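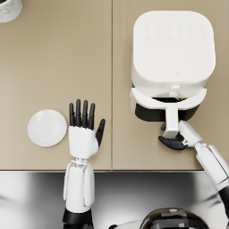
6 min read

Figure 2. Plain white plate with a slightly raised rim, seen from directly above.

4. What the small-plate trials can and cannot tell us

The claim that people eat less from smaller plates has had a comfortable life. It is cheap to act on, it asks nothing of the eater, and it fits neatly on a poster. The trials behind it are harder to like. In this section we go through the two larger ones, Silport and Nuris, and explain why we give them less weight than earlier reviews have done.

4.1 Silport

The Silport canteen trial is the one most often quoted. It logged 1110 lunches over the spring term, with the standard dinner plates swapped for smaller ones in alternate weeks. The headline result was a drop in the amount of food served in the small-plate weeks. Food served is an odd thing to celebrate. The trial did not record second helpings in its first half, and when it began to do so the gap between the two plates shrank to the point where we would not want to bet on its direction. The authors put this down to a change in the menu. It may have been. A menu change in the middle of a trial is still a problem, and it can't be used to rescue one half of the data while the other half is left alone.

There is also the matter of bread. Rolls at Silport were taken from a separate basket and carried on the tray, so they never touched the plate and never entered the figures. Anyone who has eaten in a canteen will know where a hungry person turns when the plate looks mean.

4.2 Nuris

Nuris was better planned. Meals were weighed before and after eating, leftovers were scraped and weighed again, and side dishes were counted in. Of the 700 households approached, 526 sent back usable diaries. We have no quarrel with that rate of return, which is good for a study of this sort, but we do wonder about the people who dropped out. The report says only that they were "similar in age and household size". It does not say how they ate.

The effect at Nuris was small and confined to the evening meal. It was also strongest in the opening fortnight and had faded by the end of September. A sensible reading is that people noticed their new plates, behaved carefully for a while, and then went back to their usual habits. The report prefers to speak of a "settling period", after which the effect is expected to return. No later data are offered to show that it did.

4.3 Rim, colour and background

A second line of argument holds that size matters less than the way the plate looks. On this view a wide rim makes a portion seem bigger, and a plate close in colour to the food or the table hides how much is there. Figure 2 gives a fair idea of the sort of plate most of these studies treat as neutral: white, round and undecorated. It is neutral only in the sense that nearly everyone uses it. White rice on white china is a different case from beetroot on white china, and the Odoi colour series, which varied the plate and held the meal constant, tested pasta in tomato sauce and nothing else.

We tried to pool the Odoi results with those from Skinudis and gave up. Odoi measured the plate from edge to edge, Skinudis measured the flat part inside the rim, and neither gave enough detail to convert one to the other. Earlier reviews appear to have treated the two measures as the same. If so, some plates entered as "small" were nothing of the kind.

4.4 Weighting

For the pooled estimate in Section 5 we keep Nuris in full, enter Silport only for the weeks in which second helpings were recorded, and leave out Odoi and Skinudis. Readers who favour a more generous approach will find the estimate with every trial included in the appendix. It is larger, and we do not believe it.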